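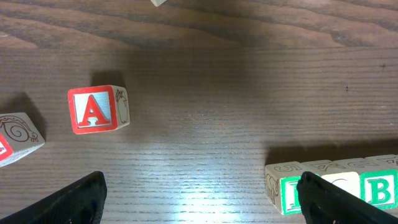
Beginning Ukulele – Notes for Unit 2: Changing Chords Without Stopping

Welcome back, everybody, and well done for getting through the first unit with your fingertips still attached. I know a few of you went home a little sore. That passes in a couple of weeks if you play a little every day, and ten minutes after supper will do you far more good than two hours once a week.

We're going to use the same three chords as before, C, F and G7. Please don't go looking for new ones yet! I would much sooner hear you play three chords in time than nine chords with a big hole between each one. My own first teacher, Hervé Texier, kept me on C and F for a whole winter, and I complained about it the entire time (I was wrong, of course, and I've thanked him for it many times).

Start by tuning up: G, C, E, A, going from the string nearest your chin to the one nearest your knees. New strings will keep slipping for a while, so tune again halfway through your practice.
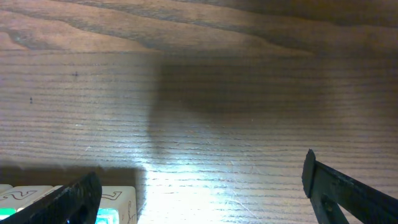 Why does my G7 buzz when the other chords sound fine?

Most often one finger is sitting too far back from the fret. Slide each fingertip up until it is just behind the metal, then pick the strings one by one until you find the one that's complaining.

Now for the changes themselves. Set your metronome to 58, which will feel terribly slow, and strum down once on every click. Play four strums of C, then four of F, and go round and round. When you're getting ready to move, look ahead to the next chord while the last strum is still ringing. Going from C to F, put your first finger down on the E string first and let the second finger follow it to the G string. If you miss the change, keep the strumming hand going anyway – muffled strings are fine, a stop is a hard habit to lose. 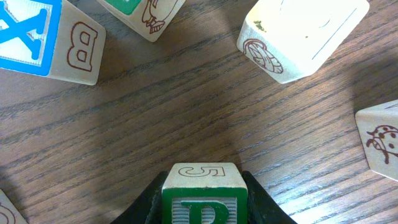
Once that feels comfortable, bring in the G7 and play it between the F and the C, so the whole round is C, F, G7, C. Your first finger can stay put on the E string as you leave F, which makes this change a good deal kinder than it looks on paper. Go round until you can hum along and think about something else, and only then nudge the metronome up a notch or two.

The song for this unit is "Plokosier," the little waltz on page 2 of your packet. It's in three, so count "one, two, three" out loud and lean on the one. We'll sing it together at the January get-together, and anyone who'd like to take the opening verse alone can let me know. Shy singers are very welcome to hum.

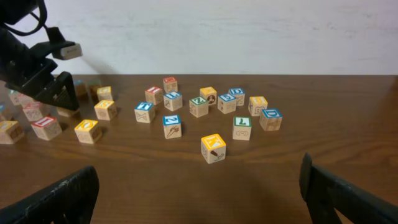

Alphabet blocks on a wooden table.

For next time: the C, F, G7 round every day, and the first verse of the waltz, slowly, with the counting. Bring a pencil.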